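Teaching Support Desk, Flollitdale
Ticket 845
Subject: Towel-to-rack task, demonstrations rejected at import
Opened: Aug 3, 2018
Priority: Normal
Status: Awaiting confirmation from site

Summary of report

The Fledmont site reports that 10 of 45 demonstrations of the towel task were rejected when loaded into Skinumari. The task is taught by hand with two hand-held grippers. The operator takes the towel by its upper corners, brings it to the wire rack and hangs it over the top rail. Rejected files carry the message "grip state undefined, right device." The left device is not named in any of them.

Initial review

The desk requested material from the session and compared it with the written procedure for two-handed fabric tasks, last revised in March. The procedure calls for the pads of each gripper to be fully closed on the fabric before the towel is moved. 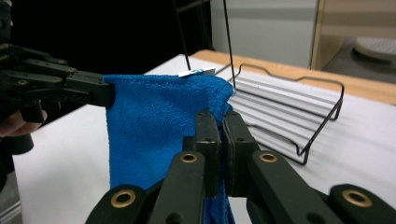

Towel held between both grippers, dish rack at right.

The thickness of the fabric was considered as a cause. A fold between the pads leaves a wider gap than a single layer does, and the import check may read that gap as a partly open gripper. The site was asked to repeat the closing calibration of the right device with a folded towel between the pads, and to save the result under a new profile name.

Response from site

Calibration was repeated as instructed. Two of the rejected files were reprocessed with the new profile and were accepted. The remaining files returned the same message. The site also asked whether cable routing should be checked.
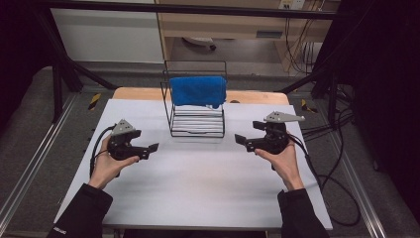

Should the operator stop recording when a cable pulls on the wrist?
The operator should stop, discard the demonstration and free the cable before starting again. Resistance at the wrist changes the recorded path, and the robot will repeat that path.

Second review

The remaining files were examined at the desk. In each one, the right gripper begins to close before the start signal is logged, so the software has no open position to measure from. The calibration profile cannot correct this. The files should be marked as unusable for training and kept in the site archive.

Instructions to site

1. Open both grippers fully and hold them still until the start tone ends.
2. Close on the first corner, then the second. Do not adjust a grip while the towel is moving.
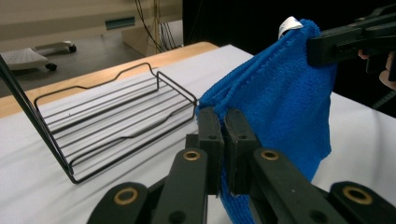

3. Release only after the towel is resting on the rail, and keep both devices still until the stop tone.
4. Load each new demonstration singly and confirm acceptance before recording the next.

The Yu profile must not be used for this task. It was prepared for rigid objects and applies a narrower closing limit.

Further action

Fledmont is to record replacement demonstrations and attach the import log to this ticket. The ticket will remain open until the log is received.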